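October 7, 2019 - Pop duo Kitimo will release their second mini album, "Flalon," later this month, Bulter Entertainment announced today.

Members Mariann Takács and Andor Kozma wrote all 9 tracks and finished recording in September.

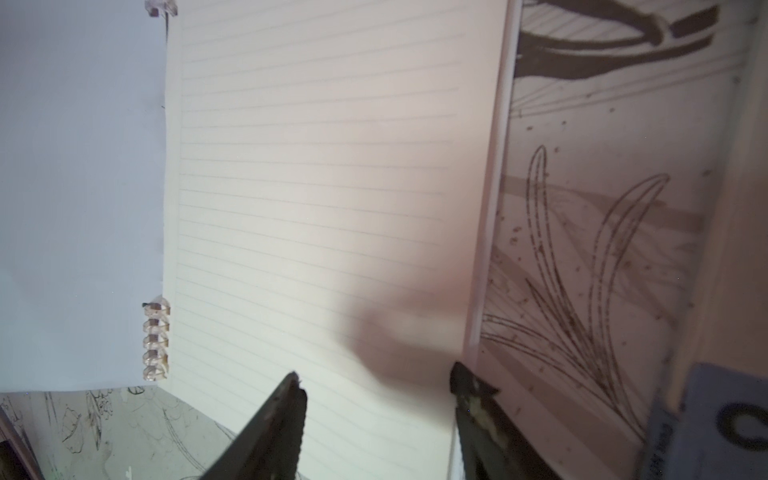 A release concert will follow at Kelemen Hall, with 2,000 seats on sale through the venue box office. The first 388 buyers will receive a signed poster. A fan signing is planned after the show - details will be posted on the group's fan page.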